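Subject: Re: Interlibrary delivery, Zultstead branch

Dear members of the list,

The new delivery schedule for the Zultstead branch takes effect in May. The van will make 2 runs each week, and requests received before noon will travel on the next one.
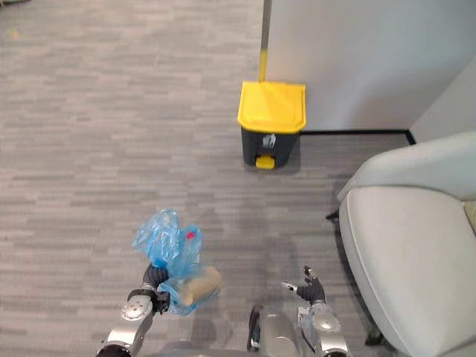 **Famimar Library Network — Office of Shared Collections**

Last year the branch handled 1,266 loans between libraries. Most went to Estness, where the reading room is still closed for repairs. Each patron may now hold up to 50 items in total, with no more than two on loan from outside the network. Renewals remain the decision of the lending library. 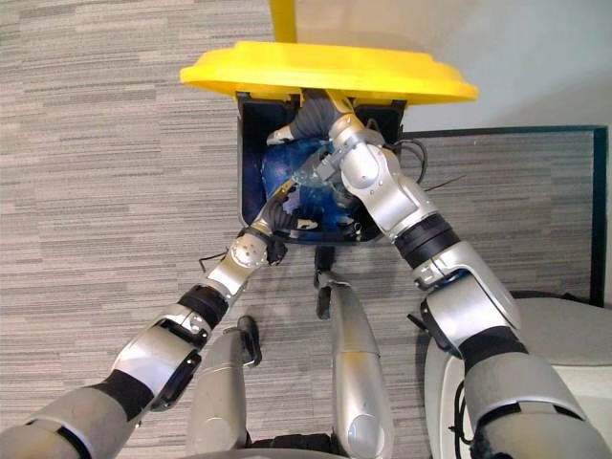
One branch wrote to this list earlier:

> Our patrons at Azar often wait a long time for large-print titles. Could these be given priority on the van? We would also like to know whether audiobooks fall under the same limit.

Large-print titles will be given priority from the first run. Audiobooks do fall under the same limit — the sole exception is sets lent to schools, which are recorded on a separate card.

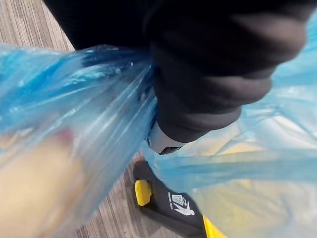 School sets should be returned in their original cases with the card enclosed. Branches that need more cards may request them by replying to this list.

Sincerely,
Office of Shared Collections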